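Bekcombe hand gripper

The Bekcombe hand gripper is a home-built, hand-held gripping tool, made in pairs and carried one in each hand, with which a person can pick up household objects in the way a two-fingered robot would. It takes its name from the shared workshop at Bekcombe where the first pair was put together by Bartosz Tomaszewski and Oana Matei, and it has since been built, altered and argued over by a small but loyal circle of makers, most of whom work on it in spare rooms, on landings and at the kitchen table.

Origins

Tomaszewski had come to the workshop hoping to finish a small tidying robot that he had begun at home, and which had by then reached the stage, familiar to many a home builder, of having a very good set of wheels and no arms at all. Matei, a clock repairer by trade, suggested that he leave the arms for later and learn first what the fingers ought to do. The two spent most of a winter on the linkages, and the first working pair was shown to the other members one evening in March, with tea and a tray of odds and ends to be picked up.

The early tools were rather heavy. Each weighed 558 grams, and Ewan Baird, who tried them for an afternoon, asked very politely whether a lighter one might be possible. The second version came down to 313 grams, chiefly by hollowing out the broad outer arms, and it is this version that most people have copied.

Construction

The tool is matte black, with linkages that lean in towards the middle and turn on round silver pivot screws. At the end of each finger is a narrow blue pad, and when the tool is closed on something thin the two pads stand almost upright and parallel. Getting them to stay parallel is the part of the build that takes the longest, and newcomers are usually told to set aside a whole evening for it and not to be downhearted if it takes two.

The parts list runs to 62 pieces, counting every washer. The pads were at first cut from a sheet sold under the name Beltus, which grips well but picks up fluff at a remarkable rate, and several builders have gone over to a softer material of their own choosing. Igor Hubáček keeps the drawings, and will gladly send a paper copy to anyone who would like to have them on the bench – he has always held that a drawing with a tea ring on it is a drawing in use.

Use in the home

Tidying a bedroom floor remains the favourite trial of a new pair. Cartons and other stiff things are the easy part of the job. Crumpled plastic is a good deal harder, as it folds where it pleases and offers a different edge each time it is approached, and the usual advice is to pinch it low down, close the pads gently and carry it over the middle of the bin before opening them.
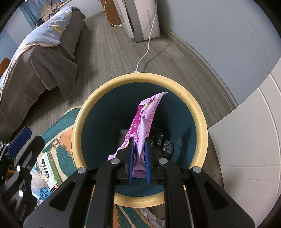
Variants

The Ilitz pattern, drawn up by Odette Masson, has shorter arms and was meant for smaller hands, though it has found friends among people with perfectly ordinary ones. It shares its pivots with the Bekcombe tool, so that a worn screw may be borrowed from one for the other. Baird's own variant adds a return spring taken from a Kleinschmidt desk lamp and opens with a loud click, and opinion on the click is divided.

A motor-driven version for Tomaszewski's tidying robot has been on the bench for a good while. One arm has been fitted and the fingers open and close as they should, but the wrist still droops under load, and Matei is making a new bearing for it.

See also

Parallel linkage
Shared workshop
Tidying robot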